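Support > Packing Guide > Small Electronics > Wired Mouse

We use cookies to improve your visit. Accept all / Manage settings

Section 4. Boxing a wired mouse in the Kaststead mailer

The Makell sheet says this job can be done without instructions. Our returns shelf suggests otherwise, so read the steps once before you start.

1. Clip a mat to the back of the table. Bare tabletops let the box slide while you press the flaps in.

2. Open the box and fold the lid all the way up. If it springs forward, crease it again along the hinge. The supplier claims the hinge survives 360 openings. We have not seen the test.

3. Lay the printed sheet flat in the bottom. Fold it only along the existing folds.

4. Unplug the mouse and coil the cable in loops about as wide as your palm.

CAUTION: Do not wrap the cable around the mouse body. It looks tidy and it strains the cable where it enters the shell.

5. Set the mouse on top of the sheet, buttons up, and put the coil beside it. Any second cable goes in last.

6. Tuck the side flaps, then the front. Press, don't force.

NOTE: Tisto sells a foam insert for this box. It may help in long shipping. For a shelf or a drawer we doubt it earns its price.

Before step 4, the sheet is in the box and the mouse and cables are still out on the mat: 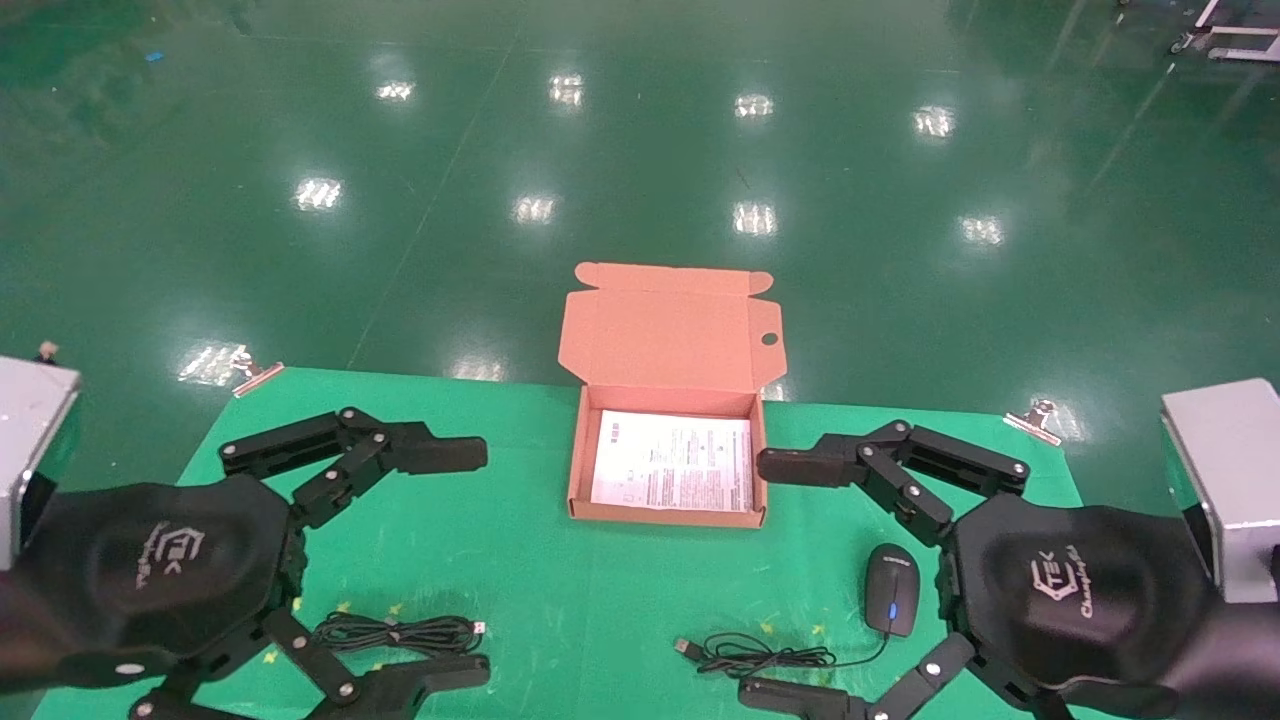 Hrefna Damgaard wrote back that she would swap steps 3 and 5, as a sheet at the bottom never gets read and customers tip the mouse out to reach it. She also thinks the coil should go in first, with the mouse resting against it. We tried her order with 3 boxes and the lid bulged on one of them, so the steps stay as they are until someone shows us a flatter coil.

7. Close the lid and shake the box gently. If the mouse knocks against the side, open it and move the coil.

Revised 12/07/2022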